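3.2 Pads and thread

I'll admit I got fussy about the pads. We went through 192 of them at the Montoya lab, and by March I could tell a tired one by its colour (and by how the cut sat open). Each got one slanted incision and we worked along it, knot by knot, with black thread throughout.
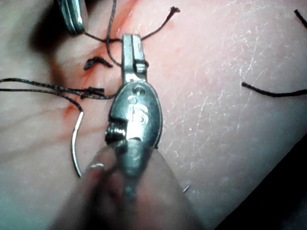 Short tails were my big worry. Leave them too long and they tangle with the next stitch, trim them too close and the knot has nothing to hold it! We logged 886 knots in the end, and I measured the tails on every one. Old scraps stayed on the pad unless they crossed the cut, so some stretches look pretty messy (Figure 1). 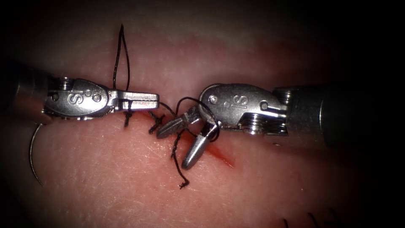 Figure 2. Black thread held over the incision, with one small knot already on the cut and loose ends above and below it.

Pink pads made the thread much easier to see, and I'd choose that colour again.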